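The parts tables are up at the Bovura building, and I had a good long nosy

6 min read

August 2023

If you've walked past the old Bovura building on the Kerkent side of the tracks lately and wondered why the lights are on, I can finally tell you! The parts room is going in. Medeiros Repair, which has been squeezed into the back of the key-cutting shop for as long as I've lived here, has taken the ground floor and is setting up a proper place to take small electrical things apart, look over the bits, and keep the good ones for people who need them.

I went in on Wednesday morning with a notebook and a coffee and stayed a lot longer than I'd planned.

The first thing you notice is how much white there is. White walls (two coats, Marcelino Toledo told me, and he was still wearing a fair amount of the second one), white tabletops, and then these big cheerful yellow plastic bins that you could spot from across the street. Marcelino runs the repair side and has wanted white tables for years. At the old shop everything happened on a dark green workbench that he inherited with the lease, and if you dropped a black screw on it you might as well wave it goodbye.

"I lost more time to that bench than to anything I ever fixed on it," he said.

The tables are secondhand and come in sections that push together. There's a seam where two of them meet, and Amirul Hartono, who looks after the parts and the paperwork, spent most of last week getting the surfaces level with each other. He had me run my fingernail across one of the joins to prove how good it was. It was very good! I've had kitchen counters that were worse, and I paid a man for those.

So what are they doing in there? The first big job is lamps. Some of you will remember the Fillov, the little round bedside lamp that half the town seemed to own at one point. Mine was a wedding present and lasted until the cat got involved. They aren't made anymore, and when one stops working there's nowhere to send it, so a lot of them have been sitting in closets with people feeling too guilty to throw them out. Medeiros put a notice in the window in spring asking for dead ones, thinking they'd get a boxful, and then a storage company two towns over got in touch and said they had a whole pallet of unsold returns that had to go.

The paperwork said 300 lamps. Amirul checked them in himself and made it 296. He went through them again and still made it 296, and he's written to the storage company about the missing four, mostly (I think) on principle. They were free, after all. But he's the sort of person you want in charge of a room full of tiny parts, so I'm not going to tease him about it more than I already did to his face.

Every one of those lamps has to be opened up and sorted. Boards go one way, metal bits go another, and broken plastic goes off to be recycled if the recycler will have it. The system is yellow bins for the sorting and a stainless steel tray for whatever needs a closer look. A sheet of plain white paper goes down in the tray first. Marcelino picked that up from an old watch repairer, and he's very firm about it. Bare steel is shiny, it throws the light back up at you, and small parts skate all over it. Put paper down and they stay where you left them, you can see their edges, and you can write on it too. When the sheet gets grubby you swap it for a clean one, and they have a ream on the shelf for exactly that.

I asked if you couldn't just use a cookie sheet. Apparently you could, and he did for a long time, and his wife would like it known that she wants hers back.

The circuit boards were the part I liked best, and I didn't expect that at all. I'd always pictured them as green rectangles. Some of the ones going through this room are round, about as pretty as a thing like that can be, and red, with odd little bites taken out of the edge and a hole in the middle. I said they looked like Christmas ornaments. Amirul said that if I wanted to hang one on my tree I could have one that had failed its test, and I've already said yes.

He was much more excited about the pins. Every kind of product seems to have some tiny piece of metal that holds everything else together, and of course it's always the piece that rolls under the fridge. He's been keeping the good ones from every job for years in jam jars, and the jars have now made the move across town on his lap in the passenger seat. He wouldn't let them go in the van. His goal is to have 1,000 of the small stuff – pins, clips, screws, springs – sorted and labeled before the doors open, so that if you come in with a broken something and a vague idea of what fell out of it, there's a fair chance you can leave with a match.

Which brings me to the question I know you're all going to ask, and that's when you can go in. The counter opens to the public in November. They haven't settled on the day yet, and the sign painter has opinions about the weather, so keep an eye on the window. Until then it's sorting only, and they would really prefer that you didn't leave bags of things at the door. (Somebody left a toaster last week. It still had crumbs in it.) If you've got a dead Fillov at home, take it to the old shop in the usual way and it'll get carried over.

Prices, for those who like to know: a basic look at your item will be $8, and that comes off the bill if you go ahead with the repair. Small parts from the jars will be free if you bring back the old one, and if you've lost the old one you can put something in the tin. I asked what counts as a small part and got two different answers, so I'd expect a little friendly bargaining at the counter in the early days.

A few people have asked me whether the new place means the key-cutting shop loses its repair corner. It does, yes, but the key shop is staying put and is pretty happy to have its back room again, as far as I could gather. There's talk of a coffee machine. I'd support that.

I did wonder about noise, because there are apartments over the Bovura building and I know at least one person up there who works nights. Marcelino has been up to talk to everybody and says the loud jobs will be done in the afternoon with the back door shut. Most of what I heard while I was there was the radio. It's a quiet sort of work, with plenty of squinting.

Parking is the same as ever on that street, meaning bad. Walk if you can, or use the lot behind the library and cut through. The ramp at the side entrance has been redone and it's nice and wide now, so strollers and wheelchairs can get in without that awful bump.

They could also use a few household things if you're having a clear-out. Top of the list is clean glass jars with lids, the smaller the better, and after that good desk lamps, and a step stool that doesn't wobble. They do not need any more screwdrivers. Marcelino was very clear on that point and made me write it down while he watched.

I came home and went straight through my own junk drawer, which was humbling. I found three keys that don't fit anything, a battery of uncertain age, and a small silver pin that I've moved between apartments twice without ever knowing what it belongs to. I'm taking it in for Amirul's jars. If it turns out to be the thing that's been missing from your lamp all these years, well, you're welcome, and I'm sorry I didn't get to it sooner.
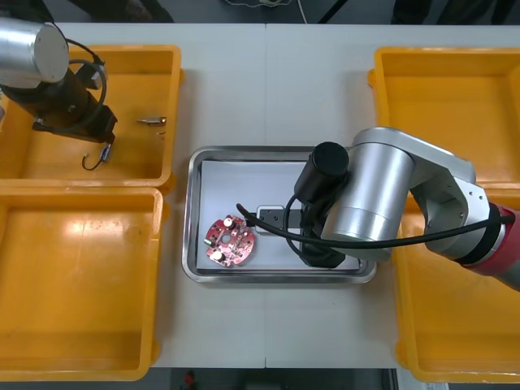

I'll go back once the counter is in and let you know about the opening day as soon as there's one to report. And save your jars!

Contact us | Copyright 2023, all rights reserved | Back to top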